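Pushing blocks around, week nine

May 26, 2022 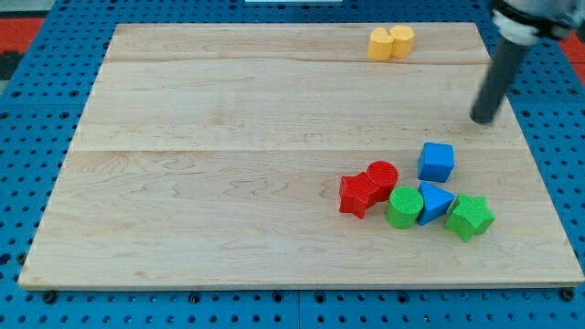 The maple board with the eight blocks and the pusher.

The club has been working on the same problem since the end of March, so I thought I should write some of it down before we break for the summer. The problem is easy to say. There are colored blocks on a board, and the arm has to push them where you tell it. It can't pick anything up. All it has is a rod pointing down at the board, and it has to slide things with the end of it.

We meet in Clelberg on Thursdays after class, in the long room behind the machine shop. Most of us are second-year students. A couple of people have done real programming and the rest of us have learned it as we went. I'm in the second group. My job this spring has been the board, the blocks and the log, and I also drive the arm when it's my turn.

The board first. Our old one was a sheet of white plastic and I never liked it. The blocks slid too far on it, and under the ceiling lights it had a bright patch that moved depending on where you stood. The maple is much better. I put it together from planks and sanded it down to 400 grit, and then sanded it again the next week when I found I could feel the seams with a fingernail. I can't feel them now. I left it without any finish. Someone wanted to oil it, and we may do that in the fall, but I'd like to finish this set of runs on the same surface we started on.

The blocks come in a few shapes and four colors. Cylinders are the worst. If you push one a little off center it turns and slips away to the side, and then you have to go around and come at it again. Cubes are easy as long as you hit a flat face near the middle. The triangle is in between. Stars I expected to be terrible, but the rod can settle between two points and then the star goes more or less where you want. I have started going for the stars first when it's my turn, which the others have noticed.

The texture on the blocks helps too. On the smooth ones we borrowed in April the tip skated along the side. With these it grabs a bit.

We record two kinds of run. In the first kind, one person drives the arm and another person calls out instructions, things like "move the green star to the left side" or "put the two yellow ones together." In the second kind the driver just moves blocks for a few minutes with no instructions, and afterward someone else watches the recording and writes down what happened in short sentences. The second kind is slower to process but the driving is more relaxed. We planned on 500 runs by the end of the semester. As of tonight we have nearly 700, which is more than I thought we'd get, though 200 of those still need their sentences written.

Writing the sentences is harder than the driving. Everybody has their own words. One person writes "next to," another writes "beside," another writes "touching," and those aren't all the same thing. We had a long argument about what counts as "behind." Behind from where the driver sits, or behind from the arm's side? We settled on the driver's side. I went back and fixed my old ones, and it took me two evenings.

What we have running on the arm so far is a program we call Zovholm, after the street where the first version was written. It takes one instruction at a time. On short pushes in open space it does fairly well. When blocks are bunched up it gets into trouble, because to move one it has to disturb its neighbors, and it doesn't seem to have any idea that this will happen. It also likes to push things toward the edge and then get stuck, with no room left to come around the far side. I did the same thing my first few weeks, so I can't complain much.

One small thing that cost us a whole meeting: the arm was stopping short on one side of the board. We went through the code twice. It was a limit I had typed in for the plastic board, which was narrower. I have now written the measurements of the new board on a card and taped it inside the cabinet door.

In June three of us are taking the project to the Cabrera student day. Each team gets a table and a ten-minute slot. We are going to let visitors type the instructions, which makes me nervous, as they will type anything. We have a list of what to say when it doesn't work. Before then I need to write the remaining sentences, pack the board so the corners don't get knocked, and find out whether the Zisport case will fit in the back of my car with the seats down. I measured the case but I haven't measured the car.

Next meeting is the usual time. Bring your own laptop if you are helping with the sentences, the shared one is needed for the arm.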